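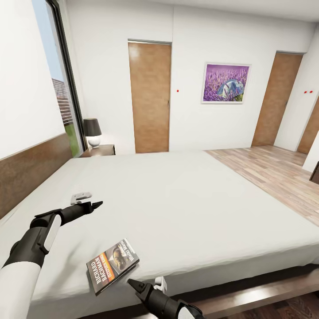 Movum Fitted Sheet, White

The Movum is a plain cotton percale fitted sheet for everyday use. It has a flat, crisp feel and gets softer over the first few washes. Elastic runs all the way around the hem, so the corners stay put on most foam and spring mattresses.

Fits mattresses up to 18 inches deep, including a thin topper. If your mattress is under 6 inches, as on many sofa beds, order the Nurnness shallow sheet instead. The Movum will bunch at the sides.

Sizes: twin, full, queen, king
Color: white only
Sold singly. Pillowcases and flat sheet are listed separately.

Care
Machine wash warm with other whites. Skip fabric softener, which leaves a coating on percale. Tumble dry low and take it out slightly damp if you don't want to iron. Expect a little shrinkage in length on the first wash; the sheet is cut large to allow for it.

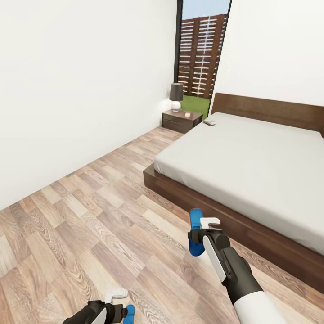

Bedroom corner with dark-brown wooden nightstand. Furniture not included.

Which way does it go on?
The care label is sewn inside the bottom left corner. Put that corner on first, then the one diagonal to it.

Shipping and returns
Orders ship from our Draltby warehouse. Orders placed on Sunday go out the next working day. Unwashed sheets can be returned in the original sleeve. For trade orders of Trịnh or Movum bedding, write to Cường Bạch through the contact form and include sizes and quantities.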